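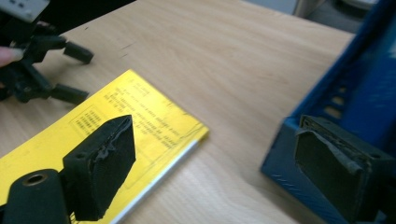
Chapter 8
Booklets, Manuals and Other Thin Publications

Learning objectives

After completing this chapter, the student should be able to:
Distinguish a booklet from a leaflet, a pamphlet and a book
Name the parts of a booklet and the purpose of each
Explain how cover color and cover text are used to sort printed matter
Prepare a work surface for handling and inspecting a booklet
Record a booklet in an office register

Key terms: booklet, cover stock, fore edge, head, imprint, leaflet, panel, self-cover, spine, tail

8.1 Introduction

Most of the printed matter kept in a working office is thin. Bound books take up shelf space and attract attention, but the greater part of daily reference is done from booklets: operating instructions, safety rules, membership handbooks, service records, price schedules. They are issued in large numbers, replaced often and seldom cataloged with care. An office that can find any book in its collection within a minute may need an afternoon to locate the current edition of its own fire instructions.

This chapter treats the booklet as an object to be handled, read and stored. Chapter 7 dealt with loose sheets and the folders that hold them. Many of the same principles apply, but a booklet has a cover, and the cover changes how the item is identified and how it wears.

8.2 What counts as a booklet

For the purposes of this course, a booklet is a publication of at least 8 pages, fastened along one side, with a soft cover. A single folded sheet is a leaflet. The word "pamphlet" is used loosely in everyday speech and should be avoided in registers, where it has caused a good deal of double entry.

The upper limit is less settled. Some offices class any soft-covered item of up to 90 pages as a booklet, while others stop at the point where the spine is wide enough to carry a printed title. The second rule is easier to apply at a shelf and is the one followed here. Students who go on to work in a library should expect to find a different rule in force and should follow it.

A self-cover booklet is one whose cover is made of the same paper as its inside pages. Such items are cheap to produce and mark easily. They should be kept in envelopes or boxes and never placed upright without support.

8.3 The cover as a source of information

The front cover normally carries the title, the name of the issuing body and, in many cases, a date or edition number. Further details may be set apart in a ruled box, known as a panel. The panel may hold a notice to the reader, a list of contents or blank lines for a name and reference number. Because panels are often set in small type, they are easily passed over by a clerk who is working quickly. The student should form the habit of reading the panel before the title is entered.

Color is also information, though of a weaker kind. A bright cover is easily found on a desk or in a drawer, and for this reason yellow is often chosen for items that must be located without delay. Color should never be relied on alone. Covers fade, and a printer may substitute another stock between editions without notice.

Case 8-A. The Hanum office

Carmela Pacheco was appointed records supervisor at the Hanum office, a transport business with 63 employees. On taking up the post she found that staff asked for booklets by color. "The yellow one" was understood by everyone to mean the vehicle inspection booklet. In November a second yellow booklet, dealing with leave and overtime, was delivered from the printer and placed on the same shelf. Over the following weeks 18 inspection entries were made against the wrong reference number.

Ms. Pacheco did not change the covers. She required instead that each booklet be given a short printed label at the head of the spine side, and that requests be made by label. Her assistant, Moataz Alaoui, prepared the register described in Section 8.6.

Consider, while reading the rest of this chapter, whether a change of color would have been a sufficient remedy.

8.4 Preparing the work surface

A booklet should be inspected on a flat, clean, dry table. A plain surface is preferred, and a pale one makes torn corners and dark marks easier to notice. Drinks, ink pads and open adhesives are to be removed before work begins.

Lay the booklet flat with the front cover up. Examine first the edges of the pages, which show dampness and missing sections more readily than the cover does — a wavy edge, a gap or a change of shade is reason to open the booklet at that point. Then turn to the fastening. Rusted staples should be reported and left in place until the item has been copied.

Do not bend the cover back on itself. If the booklet will not stay open, hold it with a light weight placed near the outer margin.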